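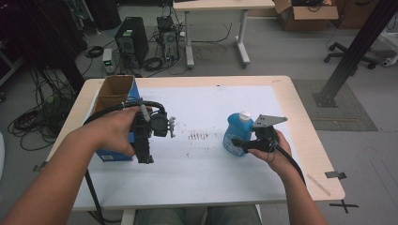

Otdale packing room moves to paper-covered work tables

2025-10-06

The sample packing room at Otdale has changed the way its work tables are set up for bottle handling. Each white top is now covered with a large sheet of white paper, taped down at the edges, and bottles are placed and picked up on the paper instead of on the bare surface. The change applies to every table used for small containers with screw caps.

Hashini Matubbar, who runs the room, said the earlier arrangement made spills and stray marks hard to find. The old tops were cleaned between batches, but residue at the wooden border was sometimes missed until the next batch was already out.

"On paper a mark shows up, and it stays where it was made," Matubbar said. "We read the sheet at the end of a run, write the batch number on the back and put down a new one."

Small dark marks near the middle of a sheet are normal after handling and do not stop work. A sheet is replaced at the end of a run, or sooner if it is torn, lifts at a taped edge or has a mark larger than a bottle cap. Used sheets are kept for 6 weeks and then discarded.

The layout of the table has also been fixed. The open carton goes at the left edge with its flaps folded out and its barcode label facing the worker. The bottle stands on the paper, a little right of center, and is packed from there. Nothing is stored in the middle of the sheet. Cartons may no longer be placed on the floor next to the table, a practice that led to several crushed corners last year.

Bottles must be upright with the cap fully closed before they are moved to the carton. The round label is checked at this point. A bottle with a lifted or creased label is set aside and relabeled at the end of the run.

During the trial, the room packed 1,238 bottles on covered tables. Liv Nordin, who kept the trial records, reported fewer label defects than in the previous period, when a similar number of bottles was packed on bare tops. She noted that the two periods did not use the same carton supplier and that the comparison should be read with that in mind.

The most common fault in the trial was tape lifting at the front edge, where forearms pass over the sheet. The first tape, a narrow type, was dropped after a few runs. The wider tape now in use holds for a full run but takes longer to remove, and small pieces left on the border have to be scraped off by hand.

Paper is supplied by Sundqvist in flat sheets cut to the size of the tabletop. Rolls were tried first and rejected because the sheet curled at both ends. The opening order was for 1,000 sheets, and Nordin expects the room to use around 2,000 in a year at the present rate of work.

The Gerkotura site will make the same change in its own packing room once its remaining stock of table mats is used up. Its tables are narrower, so the sheets will be trimmed on one side before they are laid. Written instructions for both sites are kept with the batch forms.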